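**Standards corner, 18 July 2018**

## Another code of practice, then

Trandilon has sent round its draft code for hand-held gripper work, and members have until the end of August to send in comments. It runs to 45 pages. I have read all of them, some twice, and I am still not sure what a person sitting at a table is meant to do differently on the day it comes into force.

Some of it is sound. Clause 12 asks that small items be kept inside a marked work area, and that two grippers used together should each have a clear way in. Fine. Most people who have knocked a pair of fingers together will have got there without a clause.

The trouble starts with "representative clutter". The draft wants each session to include everyday objects, but also wants the surroundings "controlled". Which? A home table has cables, boxes and bottles on it, and people reach over them. If the code means those should go, it should say so, and stop claiming that the results will hold up in someone's kitchen. Orex asked this at the Nitstead meeting and was told that guidance would follow. Guidance has been following since form 3404 was brought in.

I am also unconvinced by the sign-off sheet. It has 49 tick boxes, and only one asks whether mains leads are clear of the arms' path. Paper size gets two. Sobczak's old single-page sheet put power leads first and trays second, and I have yet to hear a good case for dropping it.

My suggestions, for what they are worth:

- Define the work area by its edge. A tray with a raised rim does the job and costs very little.
- Say plainly whether mains equipment may share the table, and how far back it must be.
- Drop "natural grasp" unless somebody can say how an inspector would fail one.
- Let people record mixed items as mixed items. Clips and walnuts in one tray don't need separate forms.

Comments go to the usual address. Please quote clause numbers, as general grumbling (mine included) gets filed and left.
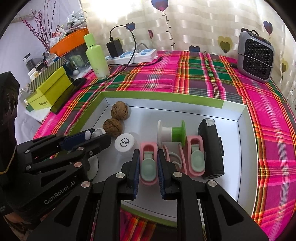 ## Dates for the autumn workshops

The list is still being settled and will go out with the next issue. Nitstead has offered its upper room again, with the same limit on numbers as last year.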